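Weletti Community Workshop
Introduction to Home-Built Automation
Handout for Unit 4: Foam-Padded Fingers and Household Objects

Instructor: Preben Fogh

In this unit, participants complete the finger assembly for the Kvaran hand-held gripper and prepare it for practice at the bench. The linkage arms from Unit 2 must be fitted and must move freely before work begins. Participants whose bushings still bind should see the instructor first.

Each finger receives one foam pad on its inner face. Cut the foam slightly oversize, press it on from the base toward the tip, and trim the edges with a sharp blade. Leave the pads under light pressure for some 14 hours. Frayed edges are acceptable on a practice tool, but a pad that lifts at a corner must be replaced.

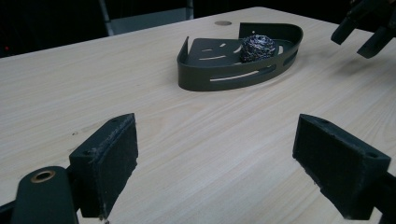

Objects for this unit are drawn from the kitchen and bathroom group. A steel wool scrubber is a demanding choice: it compresses under the fingers, its outline is irregular, and its coils can catch on foam. Bring the fingers down on either side of the scrubber, close slowly, and stop as soon as it is held. Lift straight up until it clears the wall of the basket or tray, then set it down on the open table.

Record each attempt in the workshop log, including those that fail. Note the approach direction and the condition of both pads.

Replacement foam is kept in the Flaruvard cabinet, drawer 243. Tools borrowed from the Dinthorpe room must be returned at the end of the session.

Reading for Unit 5: course binder, section on finger alignment.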